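prandix_fan
How many demos before the policy stops fumbling the blue SATA cable? I've got 24 and want to quit there.

zbassey
24 is thin. I did 133 for one connector and I'd still like more!

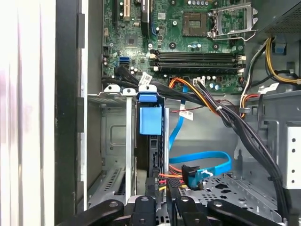 Ugwu Teardown Club

bcarrasco
Mine's the wrist view, cable looping by the drive cage. I disagree with Zainab, 12 varied starts beat a pile of the same one.

zbassey
Varied, sure, but 12?? All those black wires next to it will eat you alive.

prandix_fan
OK, 10 more tonight, moving the case each time.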